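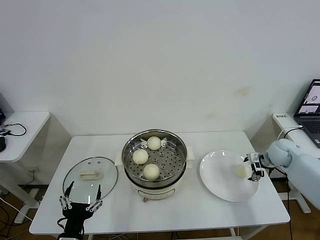
**Speaker notes — the bun that got away (and what it taught us)**

Hi everyone, I'm Maribel Echeverri. Let the room settle, then go.

I love this task! Steamed buns look so easy. Lid off, buns from the tray to the plate, done. But a bun is soft, it's round, and it has nothing to grab by.

*Pause. Ask who has dropped one at home. Wait for hands.*

So, the fault. It was August, run 809. The right arm picked up a bun, started toward the plate, and the gripper kept closing. It squeezed until the bun popped out and rolled off the table. Then the arm carried on and "placed" nothing at all, very gently — and logged a success.

- Roos Dierckx spotted it in the log: the force reading had frozen for 5 seconds.
- The cause was a worn cable. It flexed every time the elbow bent, and the signal dropped out.
- Our software took the last good number and trusted it. That part was on us.

*Slow down here, this is the safety bit.*

A bun is cheap. A hand near that gripper is a different story, and so is a hot steamer. Ineke Schouten stopped all runs that same afternoon (thank you, Ineke!).

What we changed:

- A stale reading now stops both arms.
- Cables get checked before every session.
- Lid work has its own stop rule, with steam in mind.

We've done 1,000 runs since, and the stop has fired eight times. I was thrilled by every one of them — go through two if there's time.

*Questions. Grethe Hauksdóttir takes the wiring ones.*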